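Save Points Are a Design Decision, So Treat Them Like One

Grurkholm came out in March, and most of the argument about it since then has concerned one thing: the game saves only at shrines, and the shrines are far apart. Players who like this call it tension. Players who don't call it a waste of an evening. My view is that both groups are describing the same system and that the system has a fault which could be fixed without touching the difficulty.

A save system does two separate jobs. The first is to set the cost of failure, meaning how much progress is lost when the player's character dies. The second is to let a person stop playing. Older console games merged the two jobs for technical reasons. Memory was small, and writing the full state of a level was slow or not possible. A current console has no such limit. When a new game merges them, somebody chose to.

Bensaid, the studio behind Grurkholm, has placed its shrines well as far as the first job goes. The distance between them in the marsh section is hard but fair, and the enemies along the way are arranged so that a second attempt is faster than the first. I have no complaint there. The second job is where it fails. Quit between shrines and the game treats you as if you had died, minus the animation.

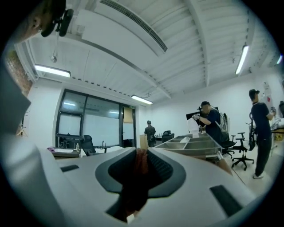 A suspend save solves this. The game writes one temporary file on exit, loads it once on return, and deletes it. The player gains nothing except the right to turn the machine off. It belongs in the same class as a ceiling vent – a long strip of dark slats overhead that does its work without changing the use of the room. Canis, a much smaller game with a similar shrine layout, has had a suspend save from the first version, and I have not seen anyone claim that it made the wolf fights easier.

The usual objection is that players will copy the temporary file and restore it after a bad fight. Some will. On a computer they can already do this with the permanent file, and on a console it takes enough effort that the people who bother were never going to play as intended. Designing around them puts a cost on everyone else. My own log for Grurkholm shows 117 deaths and 60 forced replays caused by quitting. The deaths taught me something about the game. The replays were the same corridors again with the same result.

There is a second objection, which I take more seriously: that the long stretch between shrines is meant to be played in one sitting, and that breaking it up weakens the effect. This is true of perhaps 3 sections in the whole game. For those, the suspend save could be turned off and the player told so on entry. For the rest, the pacing argument does not hold. Walking back through a cleared quarry is not pacing. 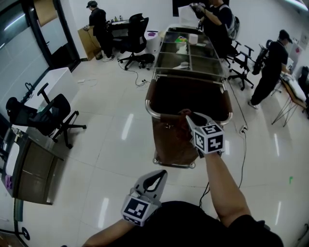 Tevo handles the matter in another way. It saves all the time, in the background, but splits its world into small zones and resets the current zone on death. The boundaries are visible on the map as plain lines, much like the metal strips that divide the glass top of that cart into panes, and after an hour the player knows without looking which zone is at risk. The cost of failure is clear in advance. I would not want every game to work this way, and the boss fights in Tevo suffer from it, as each one sits alone in its zone with nothing before it to lose. Still, the rule is stated and the player can plan a session by it.

What I would ask of Bensaid is modest. Add a suspend save to the pause menu. Leave the shrines where they are. Put a line on the quit screen that says when the last permanent save was made, in minutes, as the present message ("Unsaved progress will be lost") gives no idea of the amount. None of this needs new art or new levels, and none of it lowers the damage dealt by anything in the marsh.

A game that takes around 200 hours to finish in full has to assume that its players will stop and start many times. It should be tested that way too, with sessions of twenty minutes as well as whole afternoons.

Posted 2 August 2023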